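Moving a tabletop business into a shared unit – worth it?

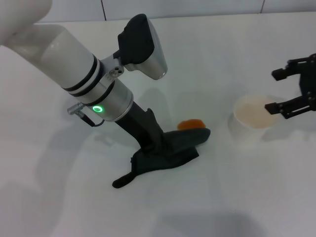

Over the tabletop

pastrybrush77 wrote:
Right, I need some sense talked into me. I make and post greetings cards, all from my spare room at the moment, and I've been offered a space in the shared units at Sondirbridge. It's 180 a month with bills in, three month minimum, and I'd get a key so I could go in at six in the morning if I fancied it (I would not fancy it). At home I pay nothing, obviously, but I'm packing orders on the bed and the cat has opinions. Turnover last year was just over 3,000 so it's not like I'm rolling in it. Has anyone made the jump at this sort of size? Did you regret it?

marrowfat wrote:
Don't do it. 180 x 12 is 2,160 and you've told us you turn over 3,000. That's before card stock, envelopes and postage! You'd be working for the landlord.

Lindy_Loo wrote:
I did it with candles, on numbers not much better than yours, and my sales went up because I could finally say yes to bigger orders. Jolari took 3 boxes off me the first autumn and I'd never have had room to store them at home. I know it looks mad on paper.

marrowfat wrote:
It looks mad on paper because it is mad on paper. Candles have a better margin than cards too.

Lindy_Loo wrote:
Have you bought soy wax lately?? They do not.

tubbs_in_the_shed wrote:
Ask what the insurance covers before anything else. My first shared place had a policy for the building and that was that, so when a pipe went I lost a load of stock and got nothing back. Also ask about parking, and whether the post gets left in a heap by the door.

pastrybrush77 wrote:
Good point on the insurance, will ask. Post goes in pigeonholes apparently. Parking is two hours on the road or pay at Henriques round the corner.

quaverqueen wrote:
Could you share the space? I split mine with a woman who does lampshades, she has mornings and I have afternoons, and we hardly see each other. Ninety each would be a lot easier to swallow. Otherwise look at Culturville, they were doing single days before the summer – not sure if they still are.

marrowfat wrote:
Sharing I could live with. I'd still want to see a good October first, as that's when your Christmas orders start and you'll know where you stand.

Lindy_Loo wrote:
But October is exactly when she needs the room! If you wait till after Christmas you've done the worst bit on the bed.

pastrybrush77 wrote:
Ha, you're both making me dizzy. I've emailed to ask if they allow sharing and what notice you have to give after the three months. Will report back. Does anyone know if you can claim for shelving if you put it up yourself?

tubbs_in_the_shed wrote:
I put mine through as equipment. Keep the receipts, and get it in writing that you can take the shelves with you when you go.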